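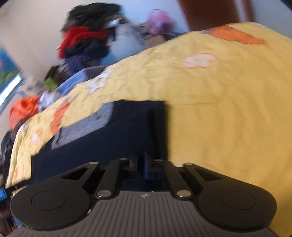

Gripper open over the bed, yellow flowered duvet behind. Click to enlarge.

Review: Sterkano hand-held gripper, plus the Urkmont training recipe
Posted 2021-08-28 by Iraklis Papadakis

I've wanted to try learning from hand-held demonstrations ever since a colleague sent me the Urkmont write-up, and the Sterkano is the first gripper I've used that made me want to keep going after dinner. The idea is simple enough. You do the chore yourself with the tool in your hand, the camera on it records everything, and a policy trained on those recordings later runs on an arm with the same fingers. No teleoperation rig, no leader arm clamped to the desk!

First, the hardware. The ribbed gray body sits well in the hand, and the two wide black pads are much kinder to cloth than the narrow jaws I had before (those left creases in everything). The linkage runs on metal pivot pins and mine still has no play in it. I did laundry and bedding almost exclusively, in an ordinary lived-in bedroom with clothes heaped against the wall, and I'd suggest you do the same. My tidy lab recordings taught the policy very little about clutter.

Now the part I was really curious about. I recorded 358 demonstrations of picking up a garment and moving it to a pile. Some 50 of them went in the bin, mostly because I moved too fast and the pose tracking gave up. Training on the rest, using the Urkmont settings untouched, I got 23 clean transfers in my first block of 30 trials on the arm. I was thrilled with that. Dark fabric is the weak spot – the policy hesitates over it, closes early, then tries again.

I also tried the Sfakianakis variant, where you add a short clip of the empty room before each session. It helped in rooms the policy hadn't been trained in and made no difference at home. Worth the extra minute if you plan to move around.

Gripes: the trigger spring is stiff, and my wrist was sore by demonstration 136. The manual covers calibration in one paragraph, and I had to read it four times. Skanthorpe sells a softer spring that's supposed to fit. I have one on order and will update this in September.

Would I buy it again? Yes, and I'd get the spare pads at the same time.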